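# The Patient Hand

*December 30, 2022*

The sales line at Kestthorpe is that anyone who can pack a lunch can teach a robot. You put on a headset, take hold of two controllers, and move your hands. A pair of robot arms in a simulated kitchen moves with you. Do the job well enough and often enough, the company says, and the machine will pick it up the way a child does.

I have watched children pick things up. They don't usually need 143 tries at the same piece of fruit.

That was the count on the whiteboard the morning I visited, and it covered one task: take the produce from the plate, put it in the cardboard box. The trainers call these runs "demos." A good one takes 40 seconds. A bad one takes longer and gets thrown out, and the trainer starts over with everything back where it was. 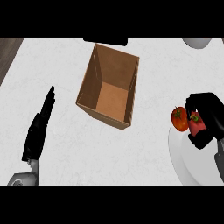

My own first attempt went into the discard pile. The trouble is that you can't feel anything. Your real fingers close on a plastic grip, the robot's fingers close on something in front of your eyes, and you have to guess when to stop. I overshot the plate, then came in too low. By the third try my shoulder ached and I was holding my breath, a habit the trainers tell you to drop on day one.

The software that turns all this into a skill is called Prosel, and the people who work on it are more careful than the brochure. One of them told me the system copies what it is shown, including the bad parts. If every trainer pauses before letting go, the robot will pause too. If they all come in from the same side, it may have no idea what to do when that side is blocked. So they mix it up on purpose, moving the box or swapping one item for another, and then they record some more.

Nobody at Kestthorpe could tell me how much more. I asked three times and got three answers, and one of them was a shrug.

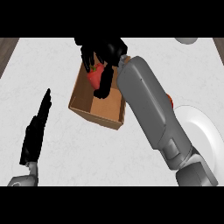
The case for doing this in simulation is mostly money. Rendered fruit doesn't bruise, and a rendered hand doesn't need a repair bill when it hits the counter. Fair enough. But a skill learned there still has to work on a real counter, under real lights, with a strawberry that turns to mush if you squeeze it. Timmermans, a produce packer that took part in a trial last January, went back to its old line after six weeks. Kestthorpe says the trial was a success. Timmermans says it was "useful," a word that can cover a lot of ground.

Ikden, a smaller rival, skips the simulator and has people guide real arms by hand. Its demos are slower to collect and its arms spend plenty of time in the shop. I can't say its results looked better. They did look easier to judge, with real tomatoes and a real floor to drop them on.

I'm willing to believe that showing a machine beats programming it line by line. What I doubt is the word "anyone." The best trainers I saw had been at it for months. They had steady wrists and a feel for what the software would accept – in other words, they had a trade. The company pays them by the hour and calls them users.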